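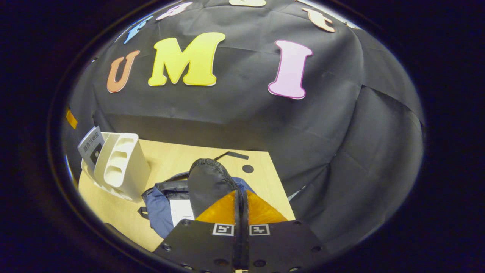 Hirton Shop Signs

Last updated: April 3, 2025
3 comments · 17 shares

A plain list of the wording on shop signs in Hirton, copied out street by street. It covers the high street and the lanes behind the market. The retail park is left out.

What is in it

Each line of signs.csv is one sign. The columns are street, door number, wording, lettering and year noted. Wording is typed exactly as it appears, including spelling mistakes and missing apostrophes. Lettering is one of painted, cut-out, moulded or printed. If the sign could not be read in full, the missing part is marked with a question mark.

Where a shop has changed hands, the old line stays and a new one is added under it. Gona, the bakery on Mill Lane, has 2 lines for this reason. Uneo was entered in capitals until July and is now in mixed case, to match the sign.

Known problems

Door numbers on Mill Lane are often missing. Accents were lost in the first version and have been put back by hand, so please report any that look wrong. Signs above the first floor were not copied.

Use

You may copy and change the list for any purpose. Please credit Lajos Kiss, who keeps it up to date. Send corrections with the street and the full wording, and leave the column order as it is.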